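**Gratard Folding Podium, Mk 2**

In stock again. Sorry for the wait, the April batch went in one go — town clerks mostly, and two campaign offices.

Same podium you know from the Parkcombe mayoral debates. Stands up in under a minute, folds flat, goes in the back of a hatchback. Made for candidates nights, stump speeches, library steps, ribbon cuttings, anywhere somebody needs to look elected for an hour.

### What you get

- Podium body, folding, with slanted reading top
- Front panel, blank (send your own seal or slogan, or leave it plain)
- Cropper mic clip, fits most gooseneck mics
- Carry bag w/ shoulder strap
- Spare hinge pins. You will lose one.

### Price

$129 each. Printed front panel is extra, ask for a quote. Orders for both sides of a debate ship together so the podiums match — we've had the phone calls when they don't.

### Front panels

Artwork by email, PDF please. No photos of a screen. City and county seals need a note from the clerk's office saying you're allowed to use it, we will not print without. Presidential seal: no. Please stop asking. Joke seals are fine if the joke is obvious and you tell us its a joke.

We print for any party and for none. Not an endorsement of anybody. Rude slogans about the other guy — okay if it's not libel, Leanne decides.

Colors: navy, maroon, gray, white. White shows marker, so think about who's using it.

### Who's using it

Clodbridge town council has had two of them since the old oak one split down the side. That one weighed as much as a councilman and had to be rolled in on a dolly. The Gratard lives in the coat closet. 2,240 sold so far, counting Mk 1.

Not built for leaning. Some speakers lean. If your senator is a leaner or a pounder get the weighted base, it clips on underneath.

### Mk 1 owners

Your panels still fit. The mic clip doesn't, the rail is narrower now. Email us your old order number and we'll send the adapter free while they last. Reading top on the Mk 2 has a deeper lip, so the speech stays put outdoors. Old tops can't be swapped, we tried.

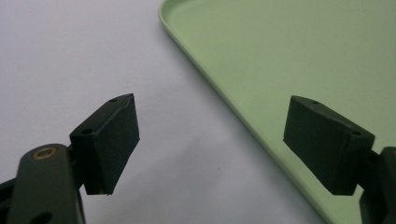 *Light green tray on a white tabletop.*

### Shipping

Ships flat. Lower 48 only for now. Order before 2 PM and it leaves same day, unless there's a printed panel, then allow a week. In October allow two. Everyone remembers the debate is next Thursday and everyone calls at once.

### Returns

30 days on plain ones, clean and in the bag. Printed panels not returnable, even if your guy drops out of the race. Especially then. We can reprint at cost if the candidate changes, and for runoffs we usualy have a blank on the shelf.

### Questions

Bulk orders, rentals, or a panel that came out crooked — ask for Leanne Horrocks. Mornings are best. Include your order number and the date of the event, otherwise it goes to the bottom of the pile.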